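The small shapes are back

Blocks. Everyone's got blocks. But go into any toy shop this autumn and the big chunky castle sets are shoved to the bottom shelf, and what's up at eye level is little. Hearts, stars, stubby cylinders. Strong plain colours, no faces on anything.

Areeba Zaidi has sold toys in Stanbridge for 12 years and says she saw it coming in February, when parents stopped asking for sets and started asking for singles. "They want eight pieces, not 300. They've stood on the other 292."

Fair point. My own hall cupboard has a crate from Nuletti in it, unopened since the move, and I know for a fact half of it is arches. Who needs that many arches.

The other half of the story is the board. A proper wooden one, pale, planks joined side by side, grain left to show. Put a red cylinder or a blue cube on maple and it looks like something. Put it on a beige carpet and it looks like mess. Stars do especially well, the green and the red ones with the fine ridges, and so does a yellow heart next to plain old hexagons and triangles.

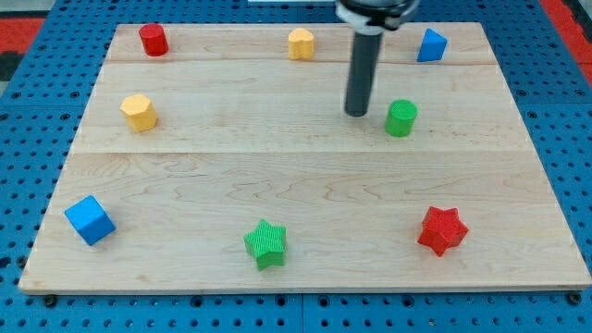

What to buy, quickly

Start with a board. Trokance do one for £40, Nyberg's is £50 and heavier. Zaidi prefers the heavier one, it doesnt skate about on a table. A chopping board from the back of the cupboard is fine too, if you scrub the onion out.

Then shapes. Repeat the colours but change the outline, so there's a game in it: find me another red, find me another star. Two-year-olds will do this for ages. So will their grandads.

Skip the storage tin. Pretty, but the lids dent and then they never shut agian. A drawstring bag does the job, on a hook by the door.

And leave them out. Zaidi keeps hers on the shop counter and customers shuffle them while the card machine thinks. She puts the heart back in the middle at closing time, most nights.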